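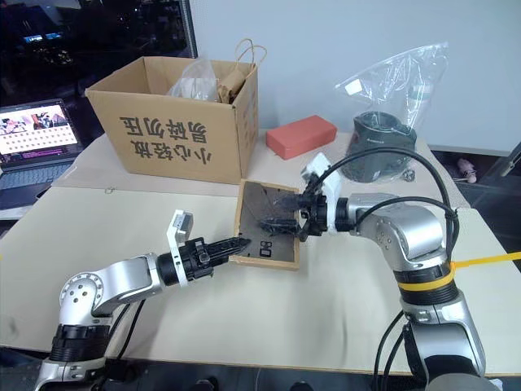
**Packing a small wooden tray - edges keep getting dinged**

Posted by Filipa Arruda

Moving in March, and I have a shallow wooden tray, light edges, dark brown board inside. Got a carton marked fragile from a neighbor plus some saved stuff - clear plastic bags, a kraft paper bag with handles. Is that enough padding or do I need to buy bubble wrap? Last move a tray just like it came out with a chipped corner and a long scratch on the dark part. Flat or on its edge? Also the box goes in a shared truck, so it'll get stacked on.

---

**Lăcrămioara Sima**

On edge, always. Flat trays take all the weight from above. Do it like this:

- wipe it first, grit is what scratches the dark board
- sheet of plain paper over the inside, then a dish towel
- fold cardboard over all the corners and tape it to itself, NOT to the wood
- crumple paper in the bottom of the box, couple inches, tray goes in standing
- stuff the sides till nothing moves when you shake it

Cut up the kraft bag for the corners, twisted handles off first or they'll dent the wood. Plastic bags are ok as filler on the outside but dont wrap bare wood in them for a long trip. Mine sat 7 weeks in storage and the finish went cloudy.

Fragile label is nice but movers stack on it anyway. Tape the bottom seam 2 times.

---

**gamton_mover**

just wrap it in a sweater lol. moved 30 boxes that way and broke one mug

---

**Filipa Arruda**

Thanks both. Going on edge, with towels. Will skip the bubble wrap - teh handles tip was good, would of left them on.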